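Datasets > Text > Household > salel-labels

# salel-labels

posted 24/11/2024 by the Salel label list maintainer

Care labels from clothes, typed out by hand. One row per label. Plain CSV, UTF-8, no fancy stuff.

## What's in it

- 3214 rows in labels.csv
- 500 of those also in checked.csv (read twice, disagreements settled)
- 89 rows in odd.csv, see further down

Mostly shirts, sweaters, kids' stuff, a lot of bedding. Bought or borrowed from thrift stores in Brekport, plus one big box from the Agudelo street market. No shoes. No hats, except three that got in early and I never took them out.

## Why

Wanted to know how often the fiber list and the wash advice disagree. Like "100% wool" and then machine wash hot. More often than you'd hope. Then other people wanted the list so I cleaned it up a bit. A bit.

## Columns

- id: number, not in any order that means anything
- item: shirt, pants, sheet etc. My guess if the label was loose
- fiber_raw: exactly as printed, spelling mistakes and all
- fiber_clean: same thing, tidied. Percents first, then the fiber
- wash: the words only. Symbols go in the next one
- symbols: my short codes, list is in codes.txt
- country: as printed. Blank if not there
- lang: languages on the label, comma separated inside quotes
- decade: a guess!! do not build anything on this
- source: brekport or agudelo

Please read codes.txt before you email me about symbols. The triangle with two lines is TR2, not TRX. TRX is the crossed out one. I mixed these up in the first version and fixed it in April, so if you have an older copy throw it away.

## Getting it

Unzip, open labels.csv. Excel will eat the leading zeros in id if you let it. Import as text. If you're reading it in code set the quote character or the lang column will break your day.

## Cleaning rules

- "polyester" and "poly" and "PES" all become polyester
- "rayon" and "viscose" kept separate. I know. Labels keep them separate so I do
- Spandex, elastane and Lycra become elastane in the clean column only
- Percents that don't add up to 100 are left alone and flagged with a *
- Lining and shell split by a slash, shell first
- if I couldn't read a letter it's a ?, if I couldn't read a word it's ???

Detex is the little script that does most of this. It's in the tools folder. Runs on its own file only, doesn't look for anything clever, will stop dead at a blank row. Delete the blank row and run it agian.

## odd.csv

Labels that don't fit. Hand-written ones, name tapes, two labels sewn on top of each other, one that just says "wash with care, wear with love" and nothing else. Good for a laugh, useless for counting.

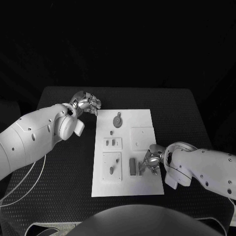

Don't merge odd.csv back into the main file. Ids overlap. Somebody did that and got duplicates all the way down, and then wrote to me.

## Known problems

- Faded labels are under-counted. Older cotton sheets especially
- Market box leans heavily to menswear
- Accents dropped from French and Portugese text in the first 2000 rows. Rest are fine
- decade. Again. It's a guess
- "Do not bleach" and "no bleach" both still in wash, haven't decided

## Use

Do what you like with it, say where it came from. Don't sell it as it stands. If you fix something send me the row id and the fix, not the whole file back.

## To do

Acrylic blends need another look. Curtains maybe. Towels, no, towels never have anything on them.

Comments

stitchpile: Used the checked file for a sewing class handout, thanks. Row with "dry claen only" is printed that way on the label I take it?

maintainer: yes, printed that way. fiber and wash typos on labels stay in

q_hems: Any chance of splitting out bedding? I only need sheets and duvet covers.

maintainer: filter on item. sheet, duvet, pillowcase. there's a few "bedspread" too

oldflannel: Script stops on me even with no blank rows. Windows.

maintainer: check the very last line of the file, it's usualy that

oldflannel: It was that.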